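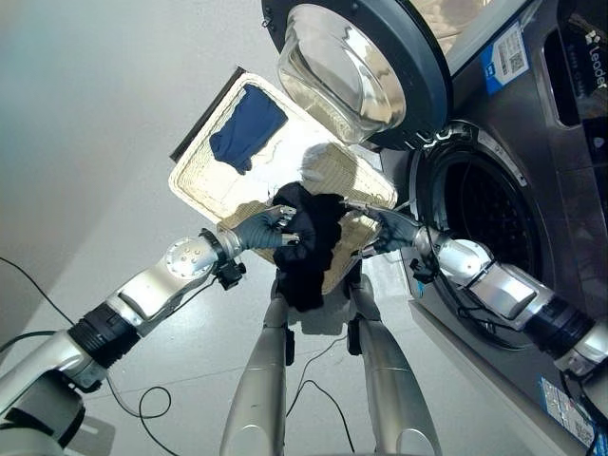 Lost property sale clears out the black clothes first

29 June 2021

The town of Stollell sold off its unclaimed lost property at the old bus depot, and anyone hoping for color should have gotten there early and lowered their expectations. Of the 983 items on the list, most were clothes, and most of the clothes were black.

"People lose what they can't see on a dark seat," said Edeltraud Plattner, who has run the lost property desk for the Troltus bus line since April. She would like riders to sew a name into their coats. She does not expect them to.

Prices started at two dollars for anything with sleeves. Umbrellas went for three, working or otherwise, and a tuba in its case drew a short bidding war before going for 95 dollars to a man who said he had only come for gloves. He left without gloves – the matched pairs had gone in the first hour.

Shoppers were allowed up to 3 bags each. One woman bought back her own raincoat, which she recognized by the grocery list in the pocket, and paid full price for it.

The money goes toward new benches at the Hauser Street stop. Anything left over will be sent for textile recycling, apart from the single shoes, which the town is keeping for another month.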